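**Course project report, visit section**
Prepared by Tariq Hayat
Site: Matanora open day, Wollcombe building

## 1. Purpose of the visit

Our project compares two ways of getting training data for cloth handling: driving a robot arm remotely, and having a person do the task with hand-held grippers. The group had read about the second method but had not seen it done. Matanora holds an open day in May, and four of us attended the Sunday afternoon session. This section covers the hand-held demonstration. The conveyor sorting demonstration is covered in the Closby section.

## 2. Schedule and conditions

The session began with a short talk on data storage, followed by the towel-folding station. Visitors stood behind a line and could ask questions between runs. We were allowed to hold a spare gripper, but not to record with it. Lighting at the station was fixed for the day, and the operators said they avoid changing it within a batch.

The target for the towel task is 1000 accepted folds. At the time of our visit the log sheet showed 406.

## 3. Gripper

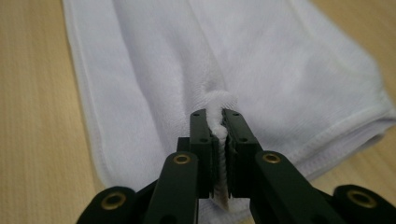
Grasp quality was the first item on our question list. Terry cloth is thick and compresses, so the jaws can close on it without holding the layer the operator wants. The usual approach is to close on a narrow fold and let the material bunch up between the finger pads. A small tuft then stands above the fingertips, and a long shallow crease runs across the towel toward the grasp point. The operators treat a crease like this as useful information, as it gives the direction in which the cloth is being drawn. The jaws are a symmetrical parallel linkage in black plastic with brass bushings at the joints. We asked about wear. The bushings are checked weekly, and the finger pads are replaced when they become smooth.

The spare gripper was lighter than we expected. Closing force comes entirely from the operator's hand, which means it varies between people. Matanora does not correct for this. Our group considers it a limitation, and it is listed in section 6.

## 4. Workstation

The station has to support two-handed work, with one gripper per hand. Operators work in shifts and follow a printed task card. Each run has a fixed start condition and a fixed end condition, and a run is rejected if either one is not met.
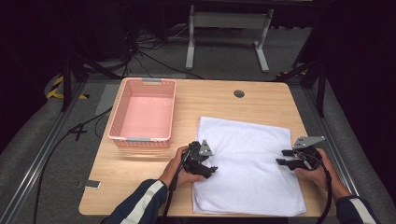 Layout is kept the same across a batch so that runs can be compared. Each object has an assigned side of the table. For the towel task, the pink basket goes on the left and the folded towel on the right, within reach of both grippers. Both grippers are wired, and each cable drops toward the operator's side of the table. The gray metal plate on top of each gripper adds some height, and one member of our group asked if it gets in the way when the hands come close together. The operator replied that it does at first and that new staff practice with a single towel before their runs are counted.

Table height is not adjustable. Taller operators reported some strain in the lower back after a full shift. This was not part of our question list but seems relevant to the cost comparison.

## 5. Data checks

Review is done on the following day by a second person using software called Fontes. The reviewer checks for:

- missing video from either gripper
- a gripper leaving the work area during the run
- an end state that does not match the task card

In the most recent reviewed batch, 98 runs were accepted and 4 were rejected. Three of the rejections were for end state. The reason for the fourth had not been entered.

## 6. Notes for the comparison

1. Setup between runs is short. The operator resets the towel by hand and starts again.
2. Grip force is not measured. Our remote-driven arm does record motor current, so the two data sets will not match on this point.
3. The cables limit how far the operator can turn the wrist. We did not get a figure for this and will request one by email.
4. We did not see a robot use the finished data, so this report makes no claim about results.

Open item: confirm with Matanora if the task card can be reproduced in our appendix.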